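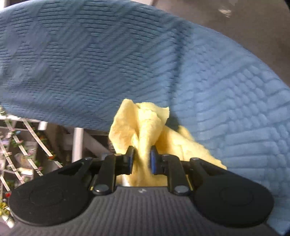

## Progress report: Tradden linen reuse scheme, October

The scheme collects surplus towels and bedding from guest houses in Tradden and passes them to the Serton hostels. Collections ran as planned and 92 bags were received against a target of 100. The shortfall came from one site, Assefa House, which closed for roof repairs.

Sorting is now done at Serton. Bags are weighed on arrival, graded and washed at 40 degrees; grade C items go for rags. 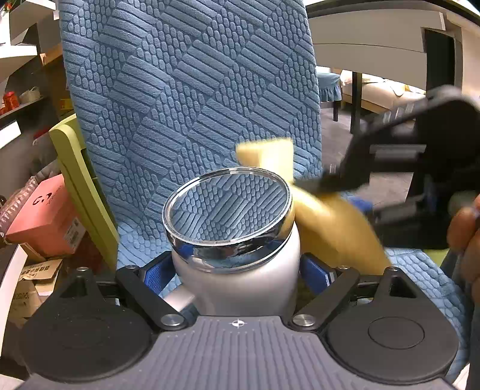

Drying remains the slowest step. A second dryer has been ordered from Fevidico – delivery is quoted at 30 days – and until then washing is limited to mornings.

Spending is within budget. The van lease falls due for renewal next quarter, and we ask that the transport line be carried over unchanged.

Submitted 2023-11-30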